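Guantes de portero Buschmann Peno: mucho látex y poca muñeca

25 de septiembre de 2018

Los compré en junio, antes de empezar la pretemporada, porque los anteriores se me abrieron por el pulgar y porque la tienda de Perilham los tenía rebajados. La publicidad prometía «agarre total en cualquier condición». Llevo demasiados años bajo palos para creerme una frase así, pero el corte me gustó y me los llevé.

Los he usado en más de 30 sesiones, entre entrenamientos y partidos, casi siempre en césped artificial, que es donde un guante demuestra lo que vale o se deshace. Los míos empezaron a pelarse por la palma derecha en la cuarta semana. Nada grave todavía, aunque a este precio esperaba otra cosa.

El agarre

En seco, bien. El látex es de 4 milímetros y blocar un disparo a media altura da confianza desde el primer día, después de quitarle la capa protectora con agua tibia. Con lluvia la cosa cambia. En el campo del Plallow, con el balón empapado, me pasé la segunda parte despejando de puños porque no me fiaba de las manos. Puede que parte de la culpa sea mía - nunca he sido muy fino en los centros laterales - pero con los viejos no me pasaba tanto.

El lavado

El fabricante recomienda lavarlos a mano después de cada uso y secarlos a la sombra. Lo he hecho siempre, con un jabón neutro corriente. Venden también un limpiador propio y no le veo el sentido: probé el de un compañero y los guantes quedaron igual de limpios y olieron igual de mal al segundo día.

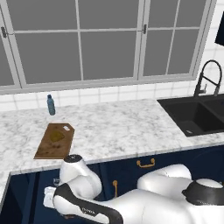
Encimera de mármol blanco con un botecito azul, bajo la ventana.

El cierre

La muñequera me parece lo peor del modelo. La cinta es corta y el velcro coge pelusa enseguida, así que hay que ajustarla cada dos por tres. En un saque largo noté que el guante izquierdo se movía, y desde entonces lo repaso antes de cada córner. Los que tengan la muñeca estrecha quizá no lo sufran.

Las varillas de los dedos son extraíbles. Yo las quité a los 2 entrenamientos y no las he echado de menos, salvo en algún mano a mano. La talla, por cierto, viene pequeña: si dudas entre dos, coge la grande. 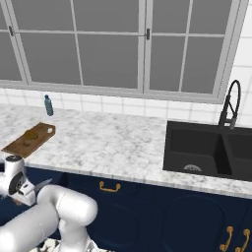
¿Los volvería a comprar?

A precio completo, no. Rebajados, para alguien que juegue los domingos en hierba natural y sin mucha agua, pueden tener un pase. Para entrenar tres veces por semana en artificial buscaría un látex más duro, aunque agarre menos. La referencia que tengo yo es la 3047, en blanco y negro. Me dicen que la versión con corte negativo ajusta mejor en la muñeca, pero no la he probado y no pienso pagar otro par para averiguarlo.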